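Taking care of football boots, balls and gloves at home

Posted Jul 7, 2023 in Home and Workshop

In our house there are three people who play football (soccer, as my neighbors say) and only one small utility room. For many years I have been cleaning boots, pumping balls and washing gloves, first for myself and later for the children. I made most of the mistakes which it is possible to make. I put leather boots on a radiator. I washed goalkeeper gloves together with jeans. Below I write what I do today, and I hope it is useful also for you.

The boots, right after the game

The most important work takes two minutes and you can do it in the parking lot. Hold the boots by the heels and knock the soles together, so that the big pieces of mud fall off. Do not knock them on a wall, because the studs can get loose and the plate can crack. Then open the laces completely and pull the tongue forward. A boot which was closed the whole evening in a bag smells very different from a boot which was open.

I keep an old dish brush and a plastic bag in the car. The brush goes in the bag after use and the bag goes in the door pocket. If the mud is very wet, I leave it. Wet mud only moves from one place to another place, and it goes into the stitches. When it has become dry, it comes off in plates.

Washing the boots at home

Use lukewarm water and a little dish soap. I take a small bowl, a soft brush for the upper part, a stiff brush for the sole and a toothbrush for the edge where the upper part meets the plate. Start with the sole. If you start with the upper part, you will have to do it a second time.

Do not put the boot under the tap. The inside takes a lot of water and then it needs days to dry. Wipe the inside with a damp cloth only. The insoles you can take out and wash by hand with the same soap. Write L and R on them with a marker, on the bottom side, because small sizes look almost the same.

Never the washing machine. I know that some people do it and say that it is fine. With one pair it was fine also for me, and with the second pair the glue opened at the toe.

Drying

Fill the boots with newspaper. After one hour take the paper out and put new paper, and then leave it until the morning. Paper with a lot of color printing can stain a light lining, so I use the plain pages or the brown paper which comes in parcels.

Put the boots on their side in a room with moving air. No radiator, no hair dryer, no sun on the windowsill. Leather becomes hard and then it breaks exactly where the foot bends. Synthetic boots do not break so quickly, but the sole can change its form and you feel it under the foot.

If you are in a hurry, a small fan is the best help. I stand it on the floor and put the boots in front of it with the opening toward the fan.

Leather cream and laces

Leather boots get cream after every third or fourth washing. I use Hika, the one without color, and very little of it, on a piece of old T-shirt. Rub it in, wait a quarter of an hour, and wipe off what is left. Too much cream makes the leather soft like a slipper and the boot becomes wider. On synthetic boots the cream does nothing, it only collects dust.

Laces I wash in a sock. I tie a knot in the sock and put it with the white shirts. When the plastic end of a lace is gone, hold the end together, put a drop of clear nail polish on it and roll it between two toothpicks. It holds a whole season.

Screw-in studs

Take them out one time each month in the season, even if they look good. Clean the thread in the plate with a toothpick and put a very small amount of petroleum jelly on the stud before you screw it back. Turn by hand first, until you are sure that the thread is straight, and only at the end use the key. A stud which went in crooked will destroy the thread, and a new plate nobody sells.

For a stud that does not move, put the sole in warm water for ten minutes, only as deep as the plate. Then press the key down strongly while you turn. If the edges of the stud are already round, put a piece of wide rubber band between the key and the stud.

Spare studs and keys I keep in a jar with a lid. Before this they were in a drawer and each Saturday somebody was looking for them... I should write each game day, as it was not always the same day.

The ball

A ball loses air also when it lies still, so check it before each use. The right pressure is printed next to the valve. Please buy a small gauge, mine is from Tsolakis and was not expensive. Pressing with the thumb tells you very little, especially in cold weather when the material is stiff.

Before you push the needle in, make it wet. I use a drop of glycerin or simple silicone oil, and if I have nothing, then water. A dry needle pulls the rubber of the valve inside and then the ball leaks for the rest of its life. Push straight, slowly, with a small turning movement. If it does not go, take it out, make it wet again, and look for the hole from a new angle.

To find a leak, hold the ball under water in the sink and turn it. Bubbles at the valve often stop after two or three drops of oil, and some minutes of rest with the valve on top. Bubbles from a seam mean that the bladder is damaged. On a good stitched ball a shoemaker can sometimes repair it. On a cheap one it does not pay.

For the winter let out a little air, but not all. A completely flat ball gets folds, and the folds remain.

Cleaning the ball is simple. Damp cloth, dish soap, dry towel. Gray marks from the street do not come off completely and I stopped to fight with them.
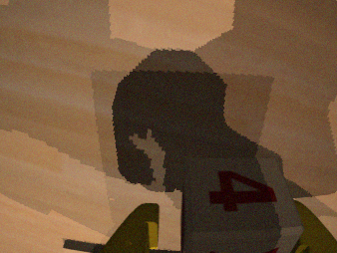
It is the same with grass stains on white panels. A paste from baking soda and water makes them lighter, but if you rub long, the shine of the panel goes away also, and afterwards the dirt holds even better. Rub with two fingers, not with a brush, and stop when the stain is pale.

Goalkeeper gloves

Gloves need more patience than everything else here. The latex on the palm should be slightly damp when you play, and it should be clean. Mud and dry sweat make it smooth and then it has no grip.

Put the gloves on your hands and wash them as if you wash your hands, with lukewarm water. For the soap I take Totier glove wash, but a mild baby shampoo did almost the same work. Rinse until the water is clear. Then press the water out, starting at the fingers and going to the wrist. Do not twist them. Roll them in a towel, press again, and hang them by the wrist strap in the shade.

Do not store them palm against palm. The latex sticks together, and when you pull, small pieces come out. Put a sheet of baking paper between.

Shin guards

The hard shell you wipe with soap water. The sleeve goes in the washing machine at low temperature, and close the Velcro before, otherwise it catches everything in the drum. For the smell, a night in a box with baking soda helps. Vinegar helps too, but then for two days they smell like salad.

Shirts with printed numbers

Turn the shirt inside out. Wash cold, slow spin, no softener and no dryer. Softener stays in the fabric and the sweat does not go out anymore. If a corner of a number lifts, put baking paper over it and press with a warm iron, without steam, for a short time. Let it cool down with the paper on it, and then pull the paper slowly. Try first on the smallest number or on a corner.

Mud on the shorts should dry, as with the boots. Brush it, soak it in cold water for half an hour, and only then wash. Blood also needs cold water, always.

Where to put all this

We have a low shelf from Randenden near the back door, with a rubber mat under it. Boots stand on the bottom, balls lie in a net on a hook, and gloves have their own hook, away from the heater. I screwed the hooks into the wall stud and not only in the plasterboard, as a net with wet balls is heavy. The mat I take outside and wash with the garden hose when the sand starts to come into the kitchen.

Each March, when the evenings are again long enough for playing outside, I take everything down and look at it. Boots which are too small go to the club box, and so do the shin guards. Old laces I keep, they are good for tying tomatoes.

A list for the bag

Dish brush in a plastic bag
Stud key and a few spare studs
One pair of laces
Pump, two needles, small bottle of oil
Old towel
Empty bag for the wet things

The needles get lost and they bend, so I pushed mine into a wine cork. The cork lies in the side pocket together with the pump.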